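Normunds Ots
March, 9:40 pm

I have now read three separate articles telling me a fabric desk divider will change how I work. I have had one for most of the winter. Thread.

First, what a divider is. It's a board with felt on it. You stand it at the back of your desk and it blocks your view of the person opposite. I'd like everyone selling these to start from there and work up slowly.

Our office bought 53 of them. The old ones were Tollum, low and gray, and they wobbled when you typed. The new ones are from Mernby and they don't wobble. Credit where due. That may be the last nice thing in this thread.

The claim on the sales sheet was "up to 50 percent less distraction." Up to. I asked the rep what was measured and he said "perceived focus." I asked who perceived it. He said he'd send me something. I'm still waiting for the something.

My own perceived focus, for the record: I can hear every word of Padilla's calls exactly as well as before. I just can't see her roll her eyes at me while she's on them, and that was the only good part.

Sound does not care about a piece of felt the width of a desk. It goes over the top. It goes around the sides. If you want quiet you need a ceiling that soaks it up, or a door. We have a hard ceiling and the door is propped open with a fire extinguisher.

People say "but it softens the room." Okay. Maybe. I clapped my hands at my desk before and after, like an idiot, and I couldn't tell you there was a difference. I'm willing to be wrong if somebody shows up with a meter.

Then the color. Mernby calls ours "Oat Stone." The one on the website looks warm and sort of sandy. Under our lights it goes the color of cold tea with milk in it. I've heard beige, gray, taupe and mushroom from people sitting at the same row of desks. Pick whichever one annoys you least.

Rounded corners: apparently these are "calming." I've been looking at rounded corners for months. My blood pressure is the same. I do admit I haven't caught a sleeve on one, and I caught sleeves on the Tollum ones all the time. So, rounded corners: practical, yes. Calming, prove it.

Next, the white desktops. Whoever picked white has never eaten a sandwich at work. Ours show coffee rings, pen, toner, and a kind of gray shadow where your forearms go. They were sold as "easy to keep clean," and I'd say they're easy to see dirt on. Different thing.

The cables are where I really lose patience. The whole pitch was a "clear desk." Each desk was supposed to get a clip strip along the back edge so the cords ran out of sight. The clip strips are on backorder. They've been on backorder since before the desks came. I've started to doubt they exist.

So the cords go where cords have always gone. Over the divider, down the felt, across whatever you left on the desk. You can spend as much as you like on furniture and a black cable will still find its way to the front of it.
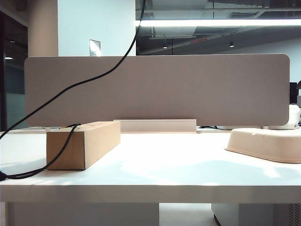
Cable over the divider, box, pulp tray. Your clear desk, ladies and gentlemen.

To be fair to that desk, there's a lot of bare white in the middle. If you judge these things by open surface it does great. I just notice that the stuff people own always ends up at the two ends, and the brochure never has ends.

Small good word for the molded pulp tray. I'd take that stuff over white foam any day. It doesn't squeak, it doesn't shed little beads into your keyboard, and it makes a decent place to drop paper clips. Is it as green as the companies say? No idea. Funex prints a leaf on all of their boxes and I've never found a sentence explaining the leaf.

Cardboard boxes, though. Every office I've worked in has had them sitting on desks for weeks "in case we need to send it back." I have never once seen anyone send it back. Flatten the box. If the thing breaks, you'll be told to use their box anyway.

A few of you are asking if I'd buy the dividers again. If you hate eye contact, sure. If you want something to pin a calendar to, sure, the felt holds a pin fine. If you want quiet, keep your money and go bother someone about the ceiling.

Someone replied that their team "loves" theirs. I believe you. We did a survey too and got a very happy result. It went out the same afternoon as the free lunch, and it had no box for "it's okay I guess."

And no, I'm not against new furniture. I like my chair. My chair had no sales sheet that I know of. It goes up and down.

Edit, since it came up: yes, I asked again about the clip strips tonight. "Next month." I've written it down on a sticky note and put it on the divider.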